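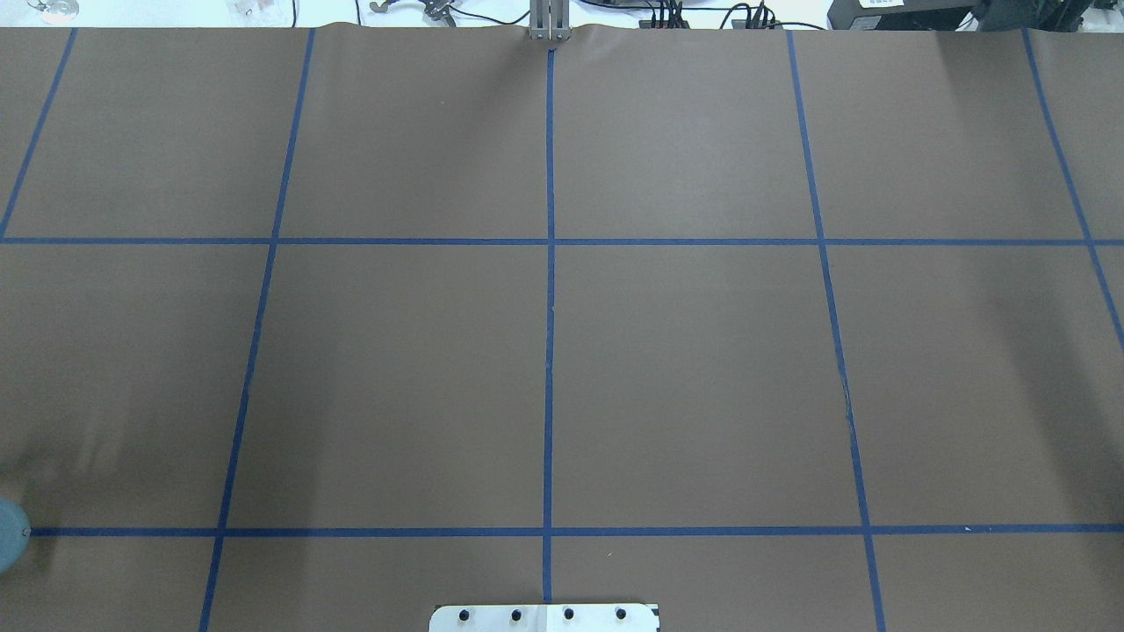
Brown paper and blue tape, marked out as a grid.

Away Travel Behaviour Project: progress report to the Surow Fund, August 8, 2018

The first season of stewarded trains to Plirkov away matches is over, and most of the seats came back with us. We carried 2,610 supporters on 30 services. The operator logged 49 incidents, one of them a dispute about a pasty. 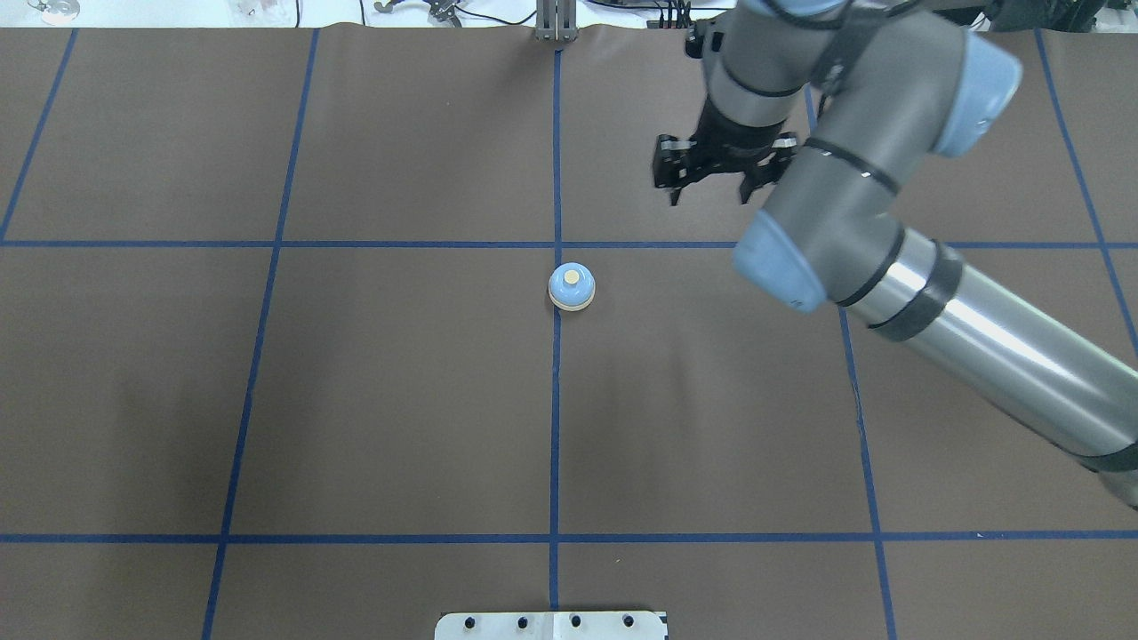 Seating was our main worry in the spring. Karam supporters like to sit with whoever they sat with in the last century, and our first allocation plan lasted until the second station. The revised one puts families in the end coaches and the singers in the middle, in plain blocks like the taped rectangles on the brown paper, and it has mostly held.

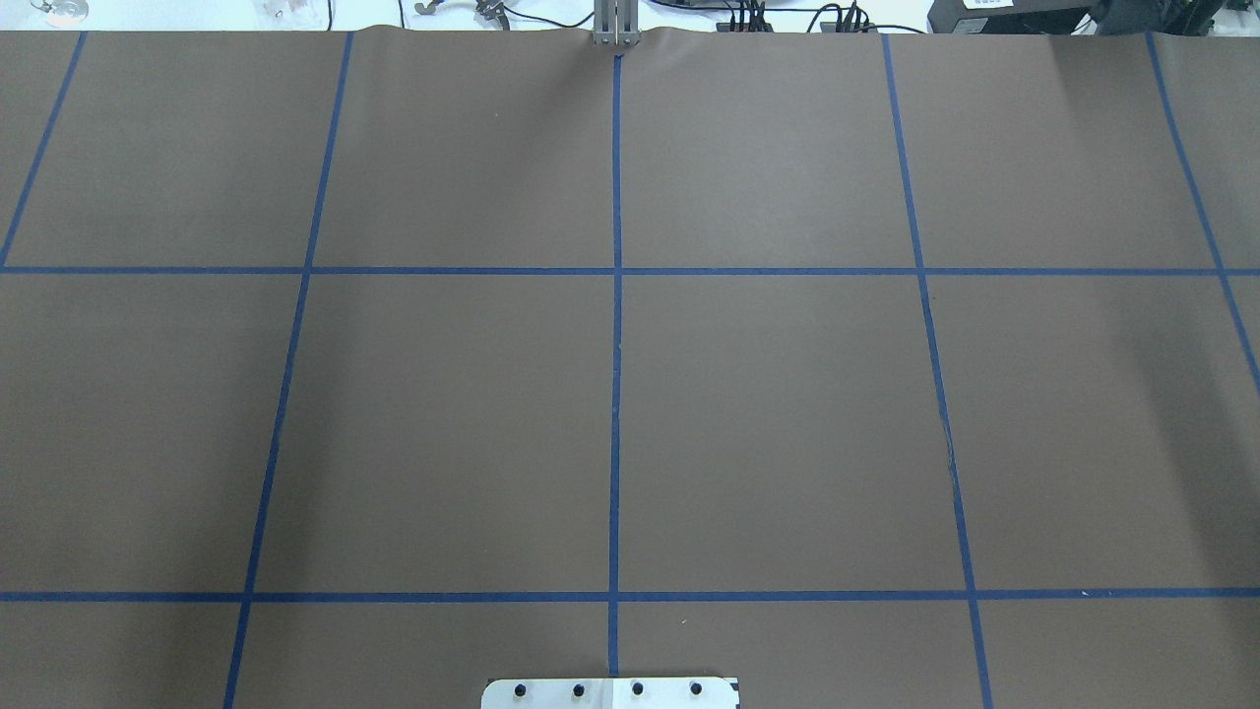
Steward training cost less than budgeted, leaving 480 pounds unspent. We would like to keep it. The new course deals with crowding at the doors, which no leaflet has ever cured. A few lines of blue tape divide up a sheet of paper very well; on a platform at Flosto they were treated as decoration. We now use stewards with loud voices.

Smoke devices remain a problem. Bag checks found several, all said to belong to a cousin.
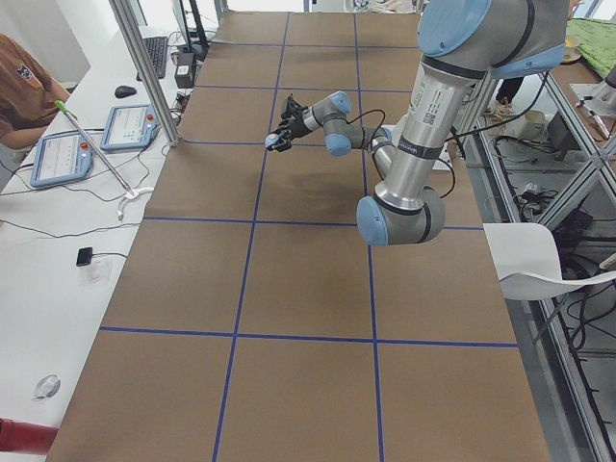

The operator has agreed to checks at both ends of the line from November, provided we supply the tables. A revised budget is attached.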